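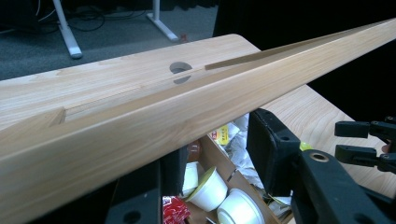

Session 6: Comparing grippers on long parts
Instructor: Milagros Cordero
Handout revised May 31, 2024

Last time we picked up cubes and cans, and almost any gripper can do that. Today we get to long boards, which I think is the most fun week of the course! A long part punishes you for every small mistake in where you grab it. Close the fingers a little off the balance point and the far end starts to sag, and then your nice straight path to the fixture is useless.

We have two grippers to try, the Fjeld and the Stundix. Arvid Sjöberg ran both of them in March on the same grooved board, 20 picks each. The Fjeld held 17 and the Stundix held 11. Don't take that as the final word, though. He used one closing force for both, and the Stundix pads are narrower, so I'd love to see what your group gets with the force turned up.

What to watch for

Twist. The board wants to rotate between the fingers as it leaves the table. Look along the edge from the end, where even a small turn shows up.

The groove. If a fingertip lands half in and half out of it, you have a line contact instead of a flat one. Grab across the full-height sides where you can.

Camera view. A wrist camera sees the fingers beautifully and the far end of the board hardly at all. Compare it with the fixed camera before you trust your pose estimate.

Running the trials

Work in pairs, one on the controller and one on the stop button. Home the arm, set the speed to low, do three practice picks, then start logging. Write down the closing force for every pick, including the bad ones. The dropped picks are great data, please keep them.

Logs go in the Prokitz folder under your pair number. Reading for next time: page 289, on friction cones.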